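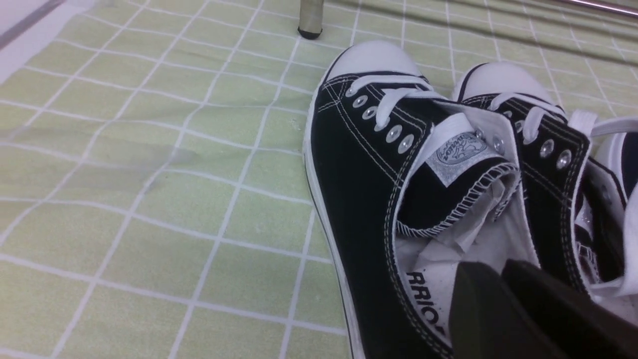

Black canvas high-tops with white laces and rubber toe caps.

Canvas sneaker

A canvas sneaker is a light shoe with a cloth upper and a rubber sole, and I've been keeping up this entry for the Kairys shoe wiki since October, so please forgive the rambling! The upper is woven cotton in most pairs, and the rubber usually comes up the side of the foot in a band that people call the sidewall or foxing.

Types

High-tops cover the ankle, low-tops stop beneath it, and slip-ons skip the laces altogether. Laced kinds have metal eyelets down both sides of the tongue (I like flat laces in mine — round ones come undone on me by lunch). The Bratberg pattern book lists 22 ways to lace a low-top, and the plain criss-cross is still the one I go back to.
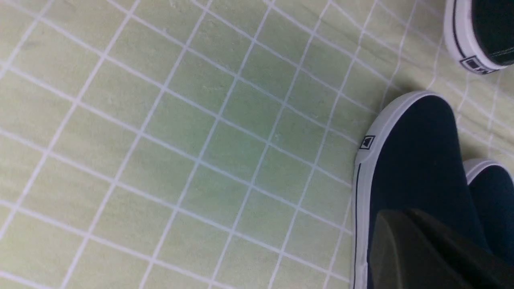 Navy slip-ons with a thin dark stripe along the white sidewall.

Slip-ons have a smooth front with no lacing, so the fit depends on the cut and on bits of elastic, if the maker put any in. Mine run a half size big. The Tusell slip-on was first sold in a run of 1,000 pairs, and I've wanted one ever since I read that.

Care

Brush off dry dirt first, then go over the cloth with cool water and a little mild soap. Take the laces out and wash them on their own. White rubber cleans up nicely with an old toothbrush — my favorite part of the whole job! Stuff the shoes with plain paper and leave them in the shade for 12 hours or so before checking the toes.
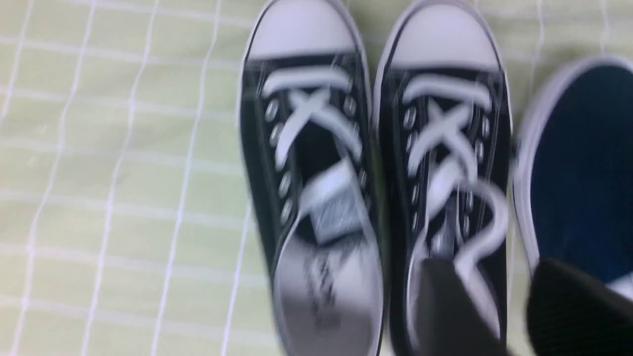

Can canvas sneakers go in the dryer?
It's better to let them air dry, as high heat can loosen the glue that holds the sole on and may shrink the cloth.

Last edited 1 Feb 2023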